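4. Place names and reader recall in serial fantasy

Readers met the invented world of Skusta in weekly chapters, one each Friday. Study below covers recall of place names only, not plot.
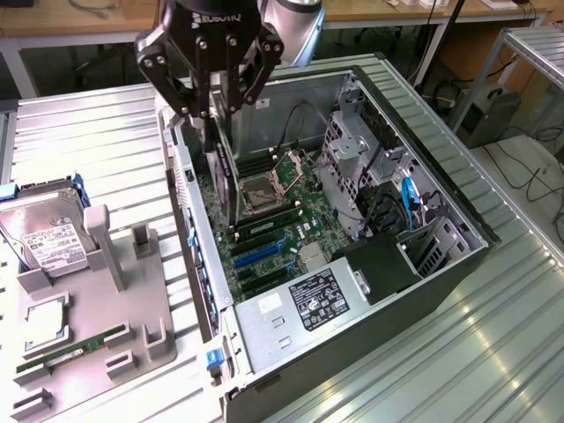
Figure 3. Expansion card held over a PCIe slot, computer case on its side.

4.1 Material and results

The corpus has 1445 place-name mentions over 90 chapters. Two towns carry most of them — Iltthorpe, where the story opens, and Flornimbridge, across the marsh. Names with a plain English ending (-thorpe, -bridge) were recalled better than names without one. Same pattern in the long chapters and the short ones.

Dovhaniuk is the odd case. Shows up in only 11 chapters, no English ending, yet readers spelled it right more often then Flornimbridge. Possibly a map effect, the name sits alone on the north coast. We did not test this seperately.

Scores were scaled to 100 before comparison. Chapters with a map at the front were kept in — taking them out left the order of the names unchanged.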